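Chapter 3
Why a Winter Boot Costs What It Costs

Last updated: 14/09/2021

Most people buy winter boots the way they buy umbrellas, which is to say in bad weather and a bad mood. The footwear trade knows this and plans for it. By the time the first cold puddle finds its way into your sock, the boot you are about to overpay for has been sitting in a warehouse since summer, waiting for you to have exactly this kind of day.

This chapter follows one such boot, the Drevora, from sketch to shelf. Its maker, Horeo, is a small firm in Clastolcombe that began with work boots and drifted into fashion when people with desk jobs started wearing them. The company was as surprised as anyone, and raised its prices.

A boot is mostly an upper, a sole, and an argument over how to join them. Stitching lasts and can be redone by a cobbler, if you can find one. Glue is quick and cheap and looks just as good in the store, where most boots do their best work. Horeo made the Drevora in 2 versions, one of each kind, and priced the stitched pair higher.
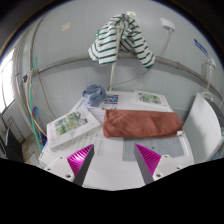 The glued version sold better. Horeo shipped 1,335 pairs of it before the end of December, and the stitched boots went to Liapis, a discount chain, where shoppers with a sharp eye got a very good deal. We will come back to those shoppers in the section on markdowns, as they appear to be the only people in the story who read the label.

As you work through the chapter, keep a pair of your own shoes nearby. Turn one over. Look for a line of thread near the edge of the sole, and press on it to see whether it is holding anything or is only there for company. Decorative stitching is an old and respected tradition in the trade, much like the word "genuine."

Key terms: upper, welt, insole, last, markdown, landed cost

Related
Chapter 2: Leather and Its Many Imitators
Chapter 4: Sizing, or the Myth of the Medium
Reading a Care Label

Contact | Copyright | Back to top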